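Home | Guides | Hardware | Support

Print this page | E-mail this page

Vorngate Collection Kit: Set-Up Guide
Section 3. Recording pick examples on a cluttered table
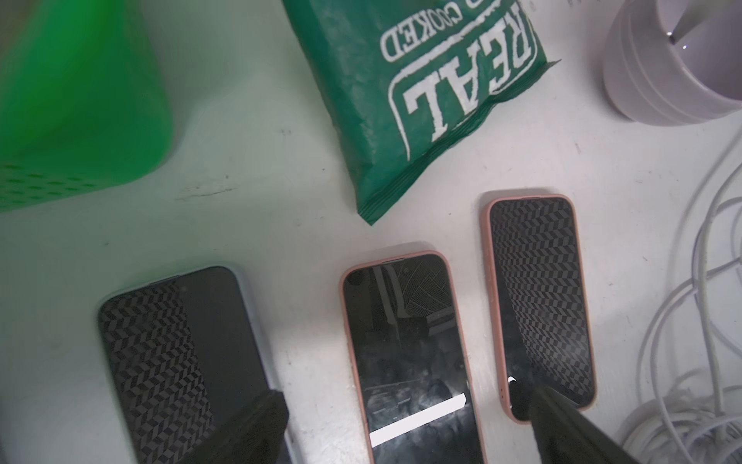 3.1 Before you record

1. Put out the target items. Phones are a hard case and we suggest starting with them. Dark glass picks up reflections, including the gripper's own, and the Warnia model has been known to treat a reflection as an edge.

2. Leave some clutter on the table: a cup, a snack bag, loose cables. A bare table gives you high scores that mean very little later.

3. Open the wrist view and check that both fingers show at the bottom.

CAUTION: Keep fingertip force at level 2 or lower over glass. Do not use a phone anyone still needs.

3.2 Recording

4. Press Start and guide the arm by hand to one phone. Close, lift, hold, set down.

5. Press Stop, then mark the take Good or Bad. Be strict. A phone that was dragged before it was lifted is a Bad take, even if it ended up in the right place.

6. Move every item and repeat. Shifting only the target teaches the system where your cup usually sits.

NOTE: The Irnier sales sheet says 1000 takes are enough for "any household object." We have not been able to confirm this. Treat the number as a place to start, and hold back one take in 11 for testing.

NOTE: The auto-label option is off by default. Leave it off until you have checked its labels against your own. It is too generous with failed grasps.

7. Export to the Aguiar folder. Keep the Bad takes.

Filed under: Robot Training > Data Collection > Manuals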